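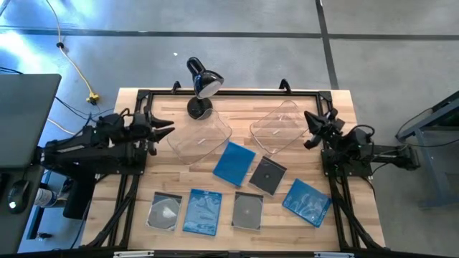 Hultmont changes its returns process for online orders

Aug 9, 2018

Hultmont, which sells replacement parts for kitchen and laundry appliances through its own site and two marketplaces, has moved returns handling out of its general customer service queue and into the order management system. The change took effect with orders shipped from the Palacios warehouse. Orders filled by outside suppliers stay on the old process until November.

Under the old process a customer wrote or called, an agent looked up the order, and a label was sent by email. The agent then entered the reason for the return in a free-text field. Xóchitl Becerra, who runs operations for the retailer, said the field was of little use for reporting. One month's export held 942 returns, and the reason column had to be sorted by hand before anyone could tell a wrong part from a damaged one.

The new form is reached from the order confirmation page. It asks for the line item, the quantity and one of 23 reason codes. Four of the codes send the request to an agent: damage in transit, missing pieces, a suspected counterfeit, and any claim on an item already installed. The rest produce a label at once. Store credit is issued at the first carrier scan. Card refunds are still issued after inspection at the warehouse.

The software is Stidex, a returns module that Hultmont already licensed for its wholesale accounts. Obed Nyarko wrote the connection to the order system. Most of the work, he said, went into split shipments, where one order number can cover several boxes with different ship dates. The return window now runs from the delivery date of each box. Before the change it ran from the date of the order, and customers with back-ordered parts sometimes received them with only a few days left to send them back.

Fees have changed as well. Returns of items priced under $100 carry a flat label charge, deducted from the refund, unless the reason code points to an error by the seller. At or above that price the label is free. Electrical parts with a broken seal are not accepted under either rule, and the product pages now state this next to the add-to-cart button.

Marketplace orders follow the marketplace's own rules on timing and label cost. Hultmont copies the reason codes into its own records so that the two sets can be compared by part number. Pushpa Bisht, who manages the catalog, plans to use the combined data to correct fit lists, starting with dishwasher racks and dryer belts. A part with repeated "does not fit" returns against the same appliance model will be pulled from that model's page until the listing is checked.

Suppliers that ship directly to customers will get a separate login. They will see their own line items only and will have to confirm receipt of a return before the supplier credit is posted. Supplier setup instructions go out with the next price file, and questions about the file format should be sent to Anayeli Bautista in vendor accounts.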